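**Prendthorpe House** is an office building in the town of Pavum. It has eight floors and 77 parking spaces, and is let to several tenants under separate leases. The ground floor holds a furniture showroom. 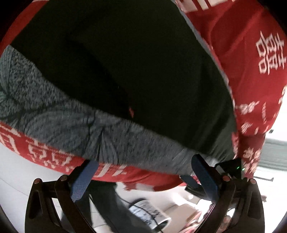

## Ownership

The building was developed by Branari, a property company, which kept the freehold until it was sold to Quiambao on 8/1/20. The price was not disclosed. Nia Gethin acted as agent for the seller. The sale included the parking lot and the rights to an unbuilt strip on the north side.

## Space and leases

Total floor area is almost 3000 square meters. The largest single unit, on the second floor, measures 643 square meters. 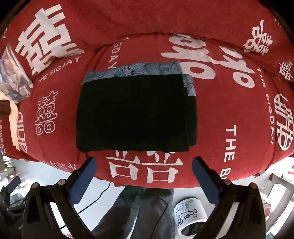

Upper floors are let on five-year terms with a break option in the third year. Service charges are divided by floor area. The showroom lease is longer and excludes use of the elevators.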